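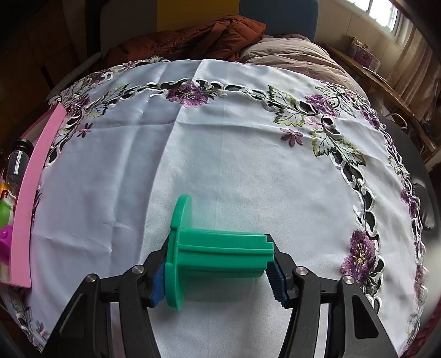 Mint green on the white embroidered cloth.

I have been meaning to write about tablecloths for a long while now, probably since July, when I finally brought the last box of them home from my grandmother's house in Gretwood. There were 21 in all, if you count the two that had gone to holes (I do count them, I couldn't throw them out). She kept them folded in thirds in the bottom drawer of the dining room hutch, with a sliver of soap tucked between every few, and when I opened the box in my own hallway the smell of that soap came out and I had to sit down on the stairs for a bit.

My grandmother lived to be 92 and I don't believe I ever once saw her eat at a bare table. There was a cloth for weekdays, a cloth for company, a cloth for when the company was from church, and a long one for Thanksgiving that came out with the gravy stain carefully turned toward the wall. As a kid I thought this was an awful lot of laundry for no reason. Now I have a house and a table of my own, and I find I like the way a room settles down when you shake a cloth out over everything. Even toast seems like more of an occasion!

So this winter I made up my mind to use them. All of them, in turn, no saving the good ones. That meant washing them first, and that turned into its own project, because some had been folded so long they had yellow lines running down the creases like a road map. I tried the regular detergent and it did nothing at all. Then I soaked the worst three in the bathtub overnight with oxygen bleach and water as warm as my hands could stand, and the next morning the tub looked like weak tea. I did it again the next night, and then a third time for the big one. The lines are still there if you know where to look, but I'd have to point them out to you.

Ironing is the part I dreaded and it has become the part I look forward to. You want embroidery face down on a thick towel so the stitches don't get mashed flat, and you want the cloth still a little damp. My aunt swears by starch. I don't care for it, it makes everything feel like a restaurant, but I did try a can on the Thanksgiving cloth and I will admit the corners hung beautifully.

I also bought one, which I know sounds ridiculous. There is a secondhand shop over in Eynon, the kind with linens stacked up past your head, and I came out with a round one, drawn-thread work all along the hem, for 19 dollars. I don't own a round table. My neighbor has one on her porch, though, and I have been dropping hints.

The next job is mending the two with holes. I've got white cotton floss and a library book on darning, and so far my practice patch looks like a spider had a bad day, but it's only February and I have plenty of old pillowcases to ruin before I go near the real thing.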